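Guides › Public Submissions › Tiltitbridge Town Council

4. Lodging a petition for a public monument

4.1 Open the Flekport portal and select "Monuments and Memorials". Sign in with the account created in section 2.

4.2 Enter the proposed site. Sites on Fodville land need the owner's written consent – attach it at this step.

4.3 Upload the signature sheets. A petition requires 229 valid signatures from registered electors.

Caution: Sheets signed more than 90 days before lodging will be rejected.
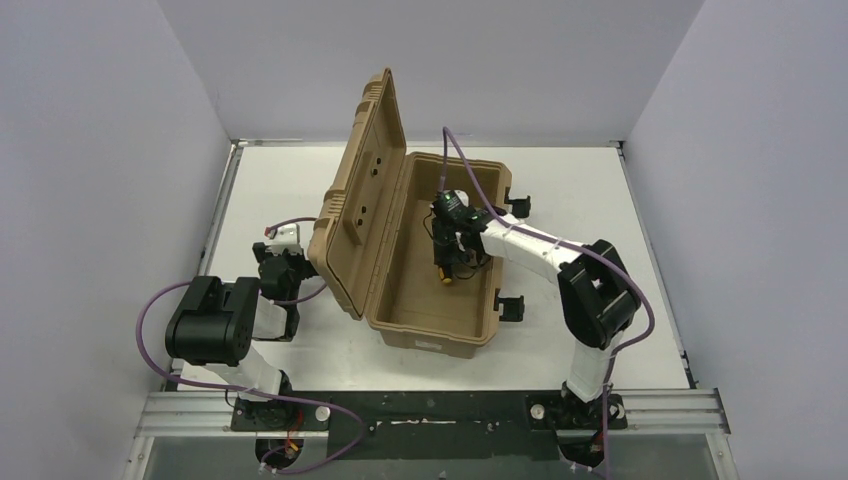 One petitioner, writing on the portal's help page, asked whether electors who had moved out of the ward during the collection period would still be counted. They are counted if they were registered in the ward on the date of signing.

4.4 Check the summary page and press "Lodge". A reference number is issued on screen. Keep a copy.

Note: The council places petitions on the agenda of its next ordinary meeting. No meeting is held in August.

4.5 To withdraw a petition, use Form 13 and quote the reference number.

Related guides
Speaking at a council meeting
Objecting to a street name
Form 51: Change of lead petitioner
Van Acker Square: conditions of use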